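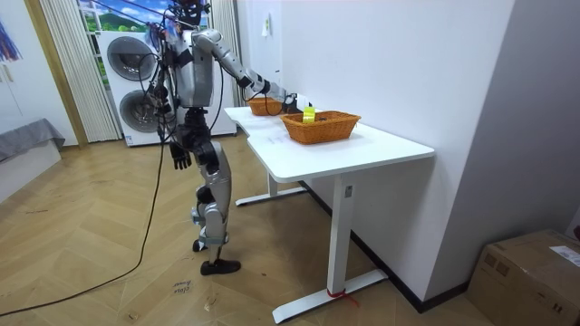 White standing desk and wicker baskets on a herringbone floor.

Herringbone floors: what people ask us at Stedby

Can I lay it myself?
Yes. Set aside a weekend, then set aside the next one. The first row decides everything, so snap a chalk line down the middle of the room and trust that over your walls, which have been lying to you for years.

My house was built in 1969. Is that a problem?
Only for the subfloor. Check it for dips with a long straight edge and fill anything deeper than 3 mm.

Will a desk on castors mark it?
Hard castors will. Swap them for soft ones, or put felt under fixed feet and change it each September, when you find out what the felt has been collecting.

How much extra wood should I order?
More than for straight boards. The cuts at the edges eat it, and so do mistakes, which we don't charge for separately.

Do you take back unopened packs?
We do, within two months. Ask for Finlay Baird at the counter. Opened packs are yours for life.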